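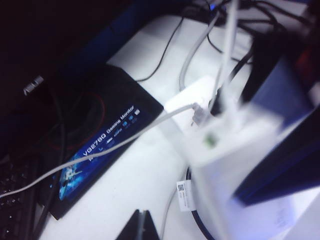

Desk as of this morning, monitor box still on it

Ticket: Second screen drops out, desk cables need sorting
Opened by: Comfort Nyarko
Assigned to: Mohit Kaushik
Opened: 2019-06-06
Status: Open, waiting on user

Comfort Nyarko wrote:

Hi all! So I've got a screen problem and a desk problem and I'm starting to think they're the same problem. The ASUS monitor goes black for a second or two, comes back, then does it again maybe ten minutes later. Sometimes it comes back with "no signal" and I have to unplug and replug the cable at the back, except I can never tell which cable at the back is the right one, because (see picture) it's spaghetti back there. Black cables all bunched up together, a thick light gray one looping over the top, and the long thin white one that runs right across the monitor box and the keyboard to the little white box in the middle. I don't know what the little white box is. It was on the desk when I moved over from the Clornement side and I've been scared to unplug it.

What I've tried so far:

Turned the monitor off and on. No change.
Restarted the PC. No change.
Wiggled things. Made it worse, I think? It went black right then, but it might have been about to do it anyway.
Swapped to the other power outlet under the desk. Fine for most of an hour and I got very excited, then black again.

I do have the Plalico layouts due so if there's a quick fix I'd love it, even an ugly one.

Mohit Kaushik wrote:

Hi Comfort, thanks for the picture, that helps. Couple of questions. Is the refresh rate set to anything unusual? And which port is the video cable in on the PC end, one of the ones in the horizontal row lower down or the ones up by the USB sockets? Please don't wiggle any more for now.

About the white box, I can't tell from here what it is either. Does it have a label underneath? Turn it over and type out whatever it says.

Comfort Nyarko wrote:

OK no more wiggling, promise.

Display settings were on the highest number in the list. I didn't pick it, it was like that. I've put it down to 75 and I'm watching it now.

Port: lower row, second from the left. I crawled under with my phone light. There's an unbelievable amount of dust down there by the way.

White box: the label is mostly rubbed off. I can read a 200 and then something that could be a letter or a 5, and under that there's a sticker that says Moges with an asset number on it, 2000. So I guess it came from the Moges room? The white cable goes into it and then I lose track of where the rest goes.

Mohit Kaushik wrote:

Good, leave it on 75. Moges kit is Arnout's, adding him here.

Arnout Declercq wrote:

Hello. Asset 2000 is a USB hub, we had a batch of them. It can come off the desk. Check nothing of yours is running through it first (keyboard? mouse?) and then unplug it and drop it in the gray tub outside the Moges room. I would like it back, I've been one short.

Comfort Nyarko wrote:

Unplugged it and my mouse died, so that answers that! Mouse is now straight into the PC. Hub is in the tub, Arnout, with its white cable wrapped round it.

Screen update: it's gone black twice at 75. That's better than before (it was more like every ten minutes) but it's still doing it. Sigh.

Mawuli Aryee wrote:

Jumping in, I sit opposite. Mine did this in the spring and it was the video cable. Is yours the skinny one? I had a skinny one that came out of the shared drawer and it never sat properly in the socket, you could feel it move. Sunita gave me a thicker one from the Rusberg order and I've had no trouble with it. Also are you keeping that monitor box on the desk forever, your keyboard is half under it.

Comfort Nyarko wrote:

I need the box in case it has to go back!! But fair, it's moved to the floor now. And yes, I followed it with my finger from the screen to the PC, mine is the thin black one. It does rock a little in the socket when I push on it (gently, Mohit, once).

Where do I get a thick one?

Sunita Bansal wrote:

Supply closet, second shelf, bag marked video. Take one of the two meter ones, the short ones won't reach on that row of desks. Please write it on the sheet on the door.

If you're pulling the desk out, run everything down the back left corner and use the Velcro ties. No zip ties please, I had to cut somebody's out last time and nicked a cable doing it.

Mohit Kaushik wrote:

Do it in this order please:

Shut down the PC, then switch the monitor off.
Take the old video cable out at both ends and put a bit of tape on it so it doesn't wander back to the drawer.
New cable in, same port, push until it clicks.
Power on and leave it at 75 until tomorrow.
If it behaves, put the refresh rate back up one step at a time and tell me where it stops being happy.

Comfort Nyarko wrote:

Cable's in! It clicked, very satisfying. Signed the sheet. I've done half the Velcro, then ran out, so the black bunch on the right is still a bunch. Two hours so far and no black screen, but I'll leave this open until I've tried the higher settings.

Mohit Kaushik wrote:

Fine by me. Setting to waiting on user. There's more Velcro in my top drawer.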